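Eston Regelwerk im Test: Ordnung für Leute mit Kabel am Handschuh

Geprüft: „Eston Leitfaden für die Aufzeichnung von Handbewegungen“, Ringordner samt Aufklebern, Prüfkarten und Vorlagen, Verlag Utlow, zweite Auflage
Bewertung: vier von fünf Aufklebern

Wer Robotern das Greifen beibringen will, denkt zuerst an Handschuhe, Marker und Kameras und irgendwann im dritten Monat an Regeln. Bei uns kamen die Regeln in Form einer Datei namens „wichtig_neu_final2“, die sechs Leute unterschiedlich gelesen und zwei überhaupt geöffnet hatten. Als der Eston Leitfaden im Paket vor der Tür lag, war die Konkurrenz also überschaubar.

Was kommt an? Ein Ordner von beachtlichem Gewicht, ein Satz laminierter Prüfkarten, ein Bogen Aufkleber in Signalgelb und ein USB-Stick mit Vorlagen. Der Ordner riecht nach Behörde und liest sich über weite Strecken auch so. Kapitel 1 definiert auf vier Seiten den Begriff „Hand“. Ich habe sie alle gelesen und bin seither unsicherer als vorher.

Ab Kapitel 2 wird es brauchbar. Dort steht, was vor jeder Sitzung zu prüfen ist: Sitzt der Handschuh faltenfrei über den Knöcheln, ist der Markerwürfel fest, sind alle seine sichtbaren Flächen sauber, hat das Kabel genug Spiel für die volle Armlänge. Wackelt der Würfel beim Antippen, wird nicht aufgezeichnet. Punkt. Keine Ermessensfrage, kein „nur noch die eine Serie“. Der Satz ist fett gedruckt, und ich habe ihn in der ersten Woche öfter vorgelesen, als meiner Beliebtheit guttat.

Am meisten gestritten haben wir über Kapitel 4, Kabelführung. Eston verlangt eine lose Schlaufe neben dem Unterarm, die weder über die Tischkante zieht noch unter das Objekt gerät. Die Prüfkarte dazu zeigt drei erlaubte und fünf verbotene Schlaufen, und die fünfte verbotene gleicht der zweiten erlaubten bis aufs Haar. Tùng Mạc, der bei uns die meisten Sitzungen betreut, hat beim Verlag nachgefragt. Die Antwort kam nach elf Tagen und lautete, die Abbildung sei „sinngemäß“ zu verstehen. Wir haben die Karte mit Filzstift korrigiert. Das verstößt gegen Kapitel 9.

Gelungen ist der Teil über die zweite Hand. Jeder, der einmal Aufnahmen durchgesehen hat, kennt das: Rechts wird vorbildlich gegriffen, links wird am Ohr gekratzt, gewinkt oder ein Brötchen gehalten. Der Leitfaden will die unbeteiligte Hand tief und nah am Körper haben, und was sie hält, soll im Protokoll stehen. Wir haben seither eine Spalte „links“, und sie ist die unterhaltsamste der ganzen Tabelle.

Ebenfalls ordentlich: die Vorgaben zum Objekt. Glänzende und schillernde Sachen sind ausdrücklich erlaubt, müssen aber als solche gekennzeichnet werden, damit später keiner rätselt, weshalb die Bildauswertung an genau dieser Stelle Gespenster sieht. Dazu Pausenregeln, die ich zunächst für Fürsorge hielt. Nach einem Blick auf unsere Daten halte ich sie für Qualitätssicherung, denn müde Hände greifen schlampig. Der Leitfaden sieht nach 800 Griffen einen Wechsel der Person vor. Ese Shehu fand das großzügig bemessen und meinte damit nicht die Pause.

Nun zum Ärgerlichen. Die Vorlagen auf dem Stick sind für eine Firma namens Aliyu gemacht und nur halbherzig neutralisiert worden. In der Einwilligungserklärung steht an zwei Stellen noch deren Name, und wer das ungeprüft ausdruckt, lässt seine Leute ihre Handbewegungen an ein fremdes Haus abtreten. In einem Regelwerk, das auf Seite 31 zum Gegenlesen aller Formulare mahnt, hat das eine gewisse Größe. Bitte vor Gebrauch suchen und ersetzen.

Schwach ist auch das Kapitel über den Arbeitsplatz. Es geht von einem fensterlosen Labor mit einstellbarer Decke aus. Für Tische in Räumen, durch die andere Menschen zum Kaffee laufen, bleibt ein einziger Absatz mit dem Rat, „Umgebungseinflüsse zu minimieren“. Die Umgebungseinflüsse heißen bei uns Vertrieb und lassen sich ungern minimieren.

Hat es etwas gebracht? In unserem Vergleich mussten wir vor Einführung der Karten von 3.477 Sequenzen rund 2.000 nachbearbeiten. Seitdem ist es spürbar weniger geworden, wobei ich nicht ausschließe, dass allein das laute Vorlesen gewirkt hat. Die gelben Aufkleber („Marker geprüft“) halten übrigens hervorragend, leider auch auf dem Stuhl, auf dem ich sitze.

Wer eine Alternative sucht, landet bei der Bristulness-Checkliste. Sie passt auf eine Seite, kostet nichts und verschweigt die linke Hand vollständig. Für ein Wochenendprojekt reicht das. Sobald mehrere Leute abwechselnd den Handschuh tragen und die Daten zueinander passen sollen, würde ich den Ordner nehmen, Kapitel 1 herausheften und unter das kürzere Tischbein legen.

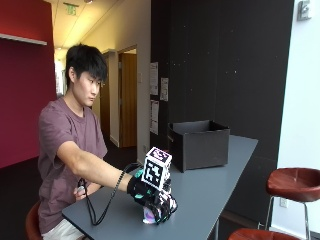 Aufzeichnung mit Sensorhandschuh und Markerwürfel, Kabel in loser Schlaufe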